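**Plestano drum roaster, uneven color on cashews**

**lekent_ops** — December 30, 2020
We run a Plestano rotary drum on split cashews, 200 kg per batch. Since November the discharge end comes out two shades darker than the feed end. Burner pressure is unchanged. Has anyone seen this on the gas version?

**guimaraes_maint**
Check drum pitch first. Ours had settled on the rear trunnion and product was collecting at the low end. Shim and re-level under load, not empty.

**zconceicao**
I disagree. Pitch gives you uneven residence time, and you would see scorched fines along with it. Two clean shades sounds like airflow. Pull the exhaust damper and look for skin buildup on the blade.

**guimaraes_maint**
Splits don't carry much skin.

**zconceicao**
They carry enough over 2,000 hours. The Prasier manual calls for damper cleaning every 3,000 and I think that interval is too long for any nut.
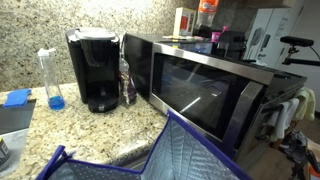 **lekent_ops**
Leveled it this morning, the rear was 2 mm low. Color gap is smaller but still there. Damper is next — I need a new gasket before I open the duct.

**guimaraes_maint**
So it was partly pitch. Log the exhaust temperature before and after you clean it, otherwise you won't know which one did the work.

— *Zuleica Conceição, roasting and drying*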